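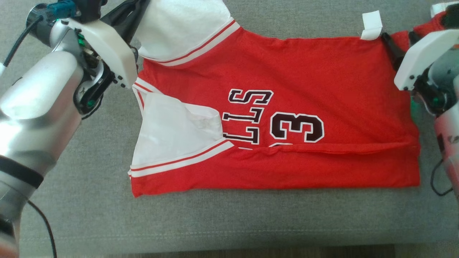
Basketballtrikot falten, ohne dass die Streifen knicken

Nayeli Pacheco
Ich habe ein rotes Basketballtrikot mit weißen Stoffteilen und rot-weiß gestreiften Bündchen. Falten geht bei mir nur auf dem grauen Polster, der Tisch ist meistens belegt. Auf dem Polster rutscht mir der Stoff aber weg, und die weißen Teile oben liegen nach dem Umklappen immer schief. Wie macht ihr das? Das Trikot soll bis Februar in den Schrank und danach keine Falten quer über die Streifen haben.

Anatole Vasseur
Trikot mit der Vorderseite nach unten hinlegen und an beiden oberen Ecken gleichzeitig fassen. Leicht auseinanderziehen, ablegen, dann erst glattstreichen. Wenn man nur an einer Ecke zieht, verdreht sich das ganze Oberteil. Danach die linke Seite bis knapp zur Mitte einschlagen, dann die rechte. Die Bündchen laufen dabei schräg, das ist normal, der Armausschnitt ist ja rund geschnitten. Nur darauf achten, dass der Streifen flach liegt und nicht umgekrempelt ist. Zum Schluss den Saum zweimal nach oben schlagen.
Auf Polster hilft ein glattes Handtuch als Unterlage, bei mir rutscht es damit weniger. Bügeln würde ich lassen, wenn Nummern aufgedruckt sind.

Bustow
Rollen statt falten. Vom Saum aus nach oben, fertig. Mache ich mit allen Trikots vom Verein so. Aufhängen geht auch, aber nimm einen breiten Bügel, sonst beult der Träger aus.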